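Splitting a pick-and-scan demonstration into subtasks for policy training
Marloes Willems, Ullow group

Applies to: single-arm recordings with one fixed camera and one wrist camera. You need the recorded joint states, the gripper width signal and both video streams, time-aligned.

Why split at all
A policy trained on whole pick-and-scan episodes tended to stall between handling the box and handling the scanner. Training on labeled segments, with the label passed in as an extra input, cut stalls from 19 to 2 over a set of 45 test runs.

Step 1. Fix the label set
We use four labels: box in hand, box released, scanner in hand, scanner released. Approach motion belongs to the label that follows it. Do not add a separate "scanning" label at this stage. The trigger event is logged on its own channel and can be joined later.

Step 2. Find candidate cuts
Low-pass the gripper width and mark each point where it settles for 11 samples or more. A settled width above the empty-closed value is a candidate grasp. The box and the scanner handle give different widths, but the gap is small, so do not assign the object from width alone.

Step 3. Confirm the object from video
Open both streams at each candidate cut. The fixed view is better for the box, where the tray gives a position reference. The wrist view is better for the scanner handle.

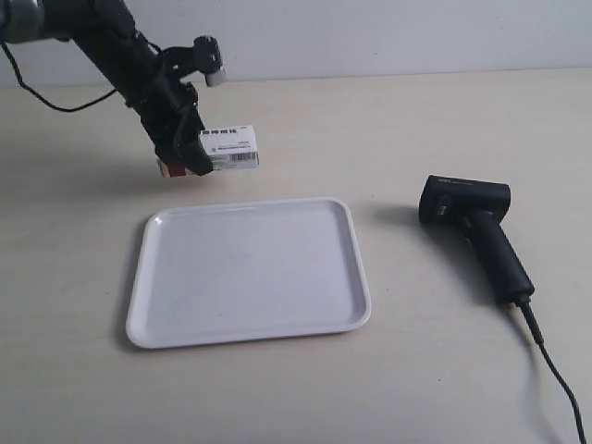
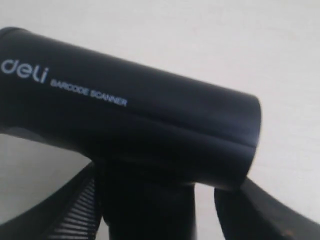 Figure 1. Two grasps from the pick-and-scan task. First: box held over the table, fixed view. Second: scanner handle between the fingers, wrist view.

Step 4. Shift the cut
Move each cut back by the time the fingers take to close. If this is skipped, the policy learns to close only after the label changes, and grasps come late.

Step 5. Train and check
Train with the label as a one-hot vector. Hold out full episodes, never single segments, or the validation error will look too low.

Known issue: in the Erncombe recordings the gripper signal lags the video. Estimate the lag per session and correct it before Step 2.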